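Budgeting for a small folding setup — what have I missed?

Posted in January by Da-eun Chae

Hello all, and sorry in advance for the length! I help run a small clothing reuse shop in Skaltitz and we have been given 3,849 to spend on a pair of table-top arms for folding T-shirts. The arms themselves (second-hand, from Skurier) would just about fit, but I keep worrying about all the bits round the edges — cables, spare finger pads, a decent table. How much would you hold back?

Woo-jin Hyun

Lovely project! We did much the same sums in Binasberg, and I would hold back a good slice for the grippers. Pads are what you'll buy again and again; ours are 37 a set, and we keep 2 sets in the drawer. Don't skimp on the table either, as you want space for a finished pile on one side and a shirt laid out on the other, with both arms still able to reach the middle. Cotton bunches up terribly under the fingers, so do ask the seller for a trial with your own shirts before you pay a penny.

Red cloth in the gripper, then the table with both arms: 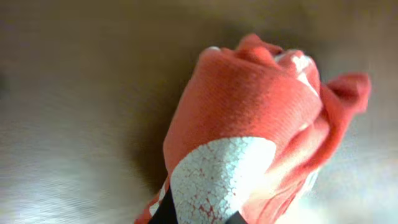
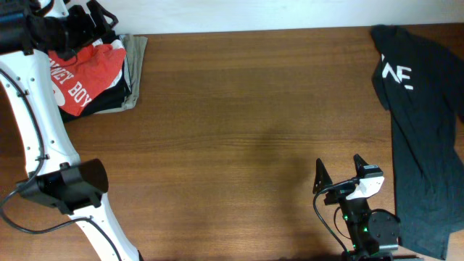
Koo

I'd add delivery to that list. Mine came to 107 and I hadn't allowed for it at all. Also ask whether the price covers the clamps and power supplies, as some sellers list them apart — and get it in writing.

Related items
Second-hand arms: what to check before paying
Which table height for two arms?
Spare pads — how many to keep
Paying for repairs out of a small grant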